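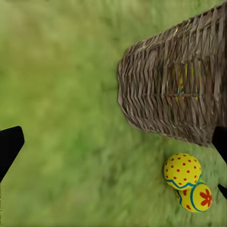 PRESS RELEASE
3/7/23
For immediate use

Lastitz brings rehearsed robot arms to Prothero packing hall

Lastitz, the handling software firm, has begun putting robot arms on the seasonal basket benches at Prothero, the gift and hamper packer. First bench live now. Second to follow in October, ahead of the spring order book, when the Easter lines are made up.

Prothero packs baskets by hand. Always has. Wicker, decorated eggs, ribbon, tissue, card, lid on, out. The work is light but there's a lot of it, and most of it is the same reach and the same turn of the wrist over and over. Packers asked for something to be done about the reaching in the last two staff surveys. This is what came of it.

The system is called Binon. Every job is rehearsed in simulation before an arm is allowed near the bench, so the gripper meets its first basket on a computer, on a lawn with a fence round it, and can drop as many eggs as it likes. No stock lost and no one sweeping up. The garden is one of several settings in the software and was built for the Easter line.

Lastitz ran 1492 rehearsals of the basket job before the first arm was bolted down. Of these 604 were stopped early by the team, mostly for a poor grip on the rim or an egg left behind on the grass. Each stopped run was looked at, the settings changed, and the job run again. 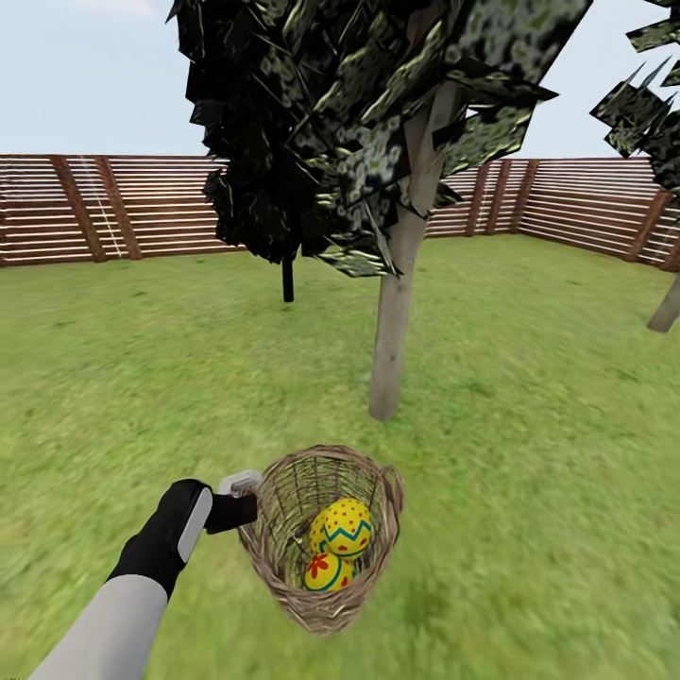 Wicker is awkward stuff. It gives when you squeeze it, it tips, and no two baskets have quite the same rim. Eggs roll. A packer deals with all this without thinking and it took a good while to work out what it is they do. Two packers from the spring line spent a fortnight with the Lastitz team, showing how they steady a basket with one hand while the other one fills. Their notes went straight into the software. Both were paid at the higher trainer rate for the time, and will be again in October.

What changes for staff

The arm does the lifting in and the steadying. People do the choosing, the dressing, the checking and anything with ribbon. Each bench keeps its two packers. No jobs are going as part of this work and Prothero has put that in writing to everyone in the hall.

Shifts stay the same length. Breaks stay where they are. The bonus for baskets per hour is being dropped and the money moved into basic pay, as it makes little sense to race a machine that sets the pace. Staff were balloted on this and it went through, though not without some argument over the evening shift allowence, which is still being talked about.

Some packers will move to a new role, bench lead. Bench leads start and stop the arm, clear it when it sticks, and send back a note when it does something daft. Training is in work time, over four mornings. No computer background needed. Anyone can apply, agency staff included, and the first group has already finished.

Not everybody is keen and we would rather say so. A few of the longer serving packers feel the hall will be duller with less chat across the bench. Prothero has kept the benches facing each other for that reason, after an early plan had them in a row.

Stopping the arm

Every bench has a stop bar at knee height and a second at the hand. Either one halts the arm at once. Any packer may press it, for any reason, and doesn't have to fill in a form afterwards. Lastitz wanted the form. Prothero staff did not.
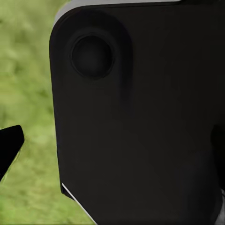

The gripper closes slowly by design. It's slower than a practised packer and will stay that way through the first season. Output from the bench is expected to be level with last year, no higher. What both firms are after is fewer sore wrists and less time off with them, and figures on that will be shared with staff before they go anywhere else.

Next steps

Second bench in October. Nornis, which supplies the gripper housings and does the servicing, will have an engineer on site for the first month. After that it's on call, same day. If the second bench goes well the same rehearsal work will be done for the autumn hampers, where the jars are a good deal heavier and the case for an arm is stronger.

Visits to the packing hall can be aranged for trade and local press from the end of October. Flat shoes please, hair tied back, no photos of staff without asking them first.

Notes to editors

Lastitz writes handling and rehearsal software for small and mid sized packing firms.
Prothero packs gift baskets and hampers for shops and mail order.
Binon is the trading name of the Lastitz bench system, hardware and software together.
Further stills from the simulation on request from the Lastitz press desk.

Ends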